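The table upstairs

I promised some of you that I would write about the long table, and then I was lazy for several weeks. It is October 2022 already and I still have the draft from summer open on my computer, so let me finish it before it becomes too old.

For those who read me for the first time: we rent desks in a big open building, and our part is on the raised floor, behind the railing. When we came there was no proper table, only small desks which did not match. We ate on our knees. Kyriaki Raptis found a wooden table from a shop called Worer and wrote to all of us the same evening, with the measurements and a very long message in capital letters. I was against it. I thought that wood in a shared room would be ruined in one winter, with cups, with pens, with everybody's keys.

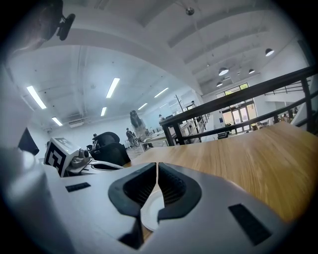
Our table, on the railing side, with the office chairs off to the left.

I was wrong about the wood, and I say it gladly. The colour is like honey and it makes the whole corner more friendly. The room has a high white ceiling and the railing is black metal, so before the table there was not much warm colour for the eyes. Now people come to sit there even when their own desk is free.

Taking care of it was my task, as I had complained the most. I used an oil called Trorkusel, which Ostap Bondarchuk recommended to me. I put it in thin layers with an old cotton shirt, always along the grain, and I left it for the night. The first time I put too much and it stayed sticky, and one page of my notebook is still missing its corner. The second time I wiped the extra oil away after 10 minutes and it was much better. I will do it again in December, when the building is quiet and I can close the area for one day.

About the chairs. We kept the black office chairs with the curved backs, because we had them already and we did not want to spend more. Vlasta would have preferred benches. I understand her, benches are nice with such a table, but my back is not young and I like to lean on something. The chairs also roll, and this is useful when one more person comes and all must move a little.

The place beside the railing is the one I like best. You hear the doors on the lower floor and you see who is coming in through the glass, so you have time to put your biscuits away. In the morning I take my tea there and I read the post. I was afraid that things would fall down between the bars, and we made a rule that small objects stay in the middle of the table. Mostly the rule is respected.

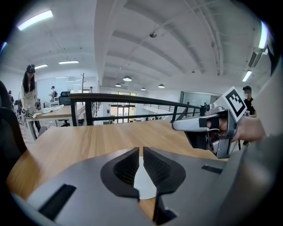 Achilleas Andreadis wrote to me under the first version of this post that oil is a mistake for a table where people work, and that he would use hard wax, two layers, and forget it for years. He also thinks that I should put felt under the legs before I do anything else. The felt I bought the next day. About the wax I am still thinking, as I would have to sand everything first, and I do not have the machine or the patience.

If someone has used wax over old oil, please write to me how it went.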